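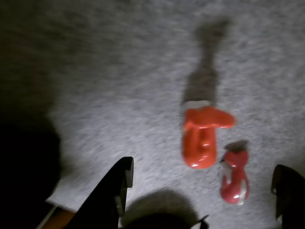 *Small and shiny, on a speckled gray surface.*

## Do we need another swap shelf?

The proposal for a swap shelf in the Apaza building lobby is back, and it will be on the table again in September. I have read it twice. I still don't know what problem it solves, but I've been asked to write it up fairly, so I'll try.

The idea comes from Sum-yee Lau on the second floor. You put a thing you don't want on the shelf, somebody who does want it takes it home. No sign-up, no money, no app. She ran one at her old place on Pranham Street and says it kept a lot of stuff out of the trash. I believe her. What I'd like to know is how much of that stuff was then put in the trash by somebody else a month later. She didn't keep track, and I wouldn't have either.

We've been down this road. Anyone who lived here for the last shelf will remember the one by the mailboxes, which began with decent paperbacks and a working toaster. By the end it was chargers for phones that no longer exist, one ski boot, and a jar of what I hope was potpourri. It stood there for 12 weeks after the last person claimed to be in charge of it. Then Orlando Cuervo loaded the whole thing into his van on a Friday morning and drove it to the transfer station on Fatgate Road, where they charged him for the load. He never got paid back, as far as I can find out.

Small things are the worst of it. Furniture goes fast, and so do kitchen things if they're clean. But a shelf fills up from the bottom with little bits of plastic, party favors, keyrings, the contents of one drawer moved to another drawer. Gladys Inga says kids love that kind of thing and I'm being a grump. Her son Jhonatan does come home with his pockets full, she tells me, and she then has to find somewhere to put it all. I leave you to decide whose side that argument is on.

There's also the money. The proposal asks for $1,025, to cover a shelf unit with doors, delivery, wall brackets and a sign. I asked why it needs doors. The answer was that it looks neater, and I agree that it does, in the same way a closet does. A shelf with doors is a shelf where you can't see the ski boot. If the lobby is going to have junk in it I would like to be able to see how much.

Raridska, who manage the building for us, have said they won't object as long as the unit stays 36 inches clear of the stairwell door and nothing gets left on the floor. Good luck with the second part.

Damilola Okafor has a different plan and I'll admit I like it better. She wants a swap morning: tables out in the courtyard at 10, everything gone by noon, and whatever you brought that didn't find a taker goes back upstairs with you. It costs nothing - we already have the tables. People will bring less if they know they have to carry it home again. The weak spot is that it only works for folks who are free on a weekend morning, and a few of you told me that rules you out. Sum-yee made the same point, a bit more sharply.

So there are two options, and I suppose a third, where we do neither and go on leaving things on the curb with a note that says "works fine" when it doesn't.

If you want the shelf, I'd ask for a few things in writing before any money is spent. A named person who empties it, and a second name for when the first one moves out. A date when whatever is left gets cleared. Some idea of who pays for the dump run, given how that went last time. So far 7 households have said they're in favor and none of them has offered to do the emptying.

Comments can go in the box by the mailroom or under my door, 3B. Please sign them. The last batch had some strong views about my recycling habits and I would have liked to reply.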